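Oyster growers on the Brodholm estuary have voted to reject a plan that would have moved them onto a single shared lease, leaving the future of the harbor's shellfish beds unsettled heading into the spring season.

The vote, held Saturday at the Gendach grange hall, followed a long winter of talks between the growers' association and the county harbor office. Under the plan, the patchwork of small leases along the east shore would have been replaced by one large lease farther out, near the mouth of the channel. In return, growers would have paid a lower annual fee and received a fixed term on the new ground.

The association represents growers holding 190 acres of bottom in the estuary. Most of them work plots handed down through families or bought from retiring growers, and several said before the vote that they did not want to give up ground they had spent years building up with shell.

"The fee was never the main thing for our members," said Neville Heywood, who chairs the association. "They looked at where the new lease would be and they looked at the current out there, and they decided they would sooner keep what they have."

Heywood said the association remained willing to talk and that he had told the harbor office so by phone the same evening.

The county first raised the idea last fall, after complaints from boaters that floating gear along the east shore was crowding the route to the public landing. Harbor staff said then that a single lease would be easier to mark, easier to inspect and safer for anyone coming in after dark.

Growers who farm on the bottom, with no floating gear at all, objected from the start. They said they were being asked to move over a problem they had no part in. A later draft offered them an extra season to clear their plots, but it did not exempt them.

Fees were the other sticking point in the early meetings. Growers now pay $2,936 a year for a standard plot. The plan would have cut that in half, to $1,468, though each grower would also have had to share the cost of buoys, lights and an annual survey of the new lease boundary. The association asked for a cap on those shared costs. The final draft said only that they would be "reviewed each year."

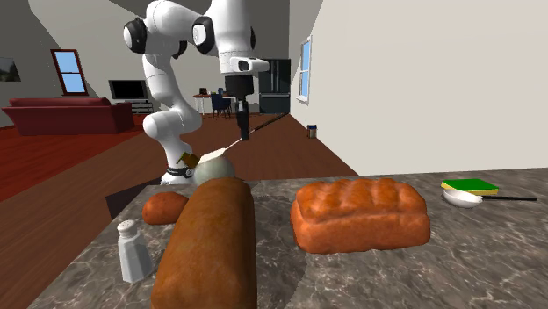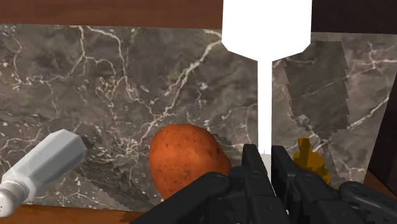
The harbor office has not said whether it will come back with another proposal. In a written statement, it said the present leases remain in force and that renewals would be handled in the usual way. It also said the complaints about the boat route still had to be dealt with, and that it would look at moving two channel markers as a first step.

Moving the markers would shift the marked route west, away from the floating gear. It would also bring boats closer to the eelgrass beds off Florkine Point, where anchoring is already restricted. The harbor office said it would ask for a new depth survey before making any change.

Some growers had supported the plan. The Sepúlveda Shellfish Company, which raises oysters in floating bags and has one of the larger operations on the east shore, told members before the vote that deeper water would mean faster growth and less time spent cleaning mud from gear. The company said in a letter read at the meeting that it would accept the result and had no plans to leave the association.

The letter also urged growers to agree on a common way of marking floating lines, whatever happened with the leases. That suggestion was received well in the hall and is expected to be taken up at the next regular meeting. At present, growers use whatever floats they have on hand, and the colors vary from one plot to the next.

Buyers have followed the talks closely. Brodholm oysters are sold mainly to restaurants and fish markets within a day's drive, and a move to new ground would have meant a gap in supply while young oysters grew to market size. Dealers had been told to expect smaller orders to be filled for two seasons if the plan went ahead.

With the plan turned down, growers said they expected to harvest as normal. Seed orders, which several had put on hold over the winter, are now going in. The hatchery that supplies most of the estuary has extended its deadline to the end of March for growers who were waiting on the vote.

A separate question concerns the plots that are not being worked. Under county rules, a lease can be taken back if the holder does not plant or harvest on it for two years running. The rule has seldom been used. During the talks, the harbor office said idle plots made up part of the crowding near the landing, as old stakes and loose lines had been left in place by holders who no longer farmed.

Heywood said the association would support enforcing the rule, provided that holders were given written notice and time to clean up. He said a few of the idle plots lay directly beside the boat route and that clearing them might settle a good share of the complaints.

"We have asked for that before," he said. "If the stakes come out and people can see where they are going, then we can sit down and find out what is left to argue over."

Boaters who use the landing were less certain. A letter from the Gendach boat owners' group, sent to the county after the vote, asked for lights on the outer row of floating gear before summer and for a speed limit in the channel at low tide. It took no position on the shared lease.

The county board will hear a report on the vote at its next meeting, which starts at 7 p.m. in the Gendach town offices. Members of the public may speak at the start of the meeting. Written comments can be left at the harbor office during business hours.

Growers renewing a lease this year should use the existing form and pay the existing fee. The harbor office said payments already made at the lower rate, in the expectation that the plan would pass, will be credited to the holder's account and the balance billed by mail.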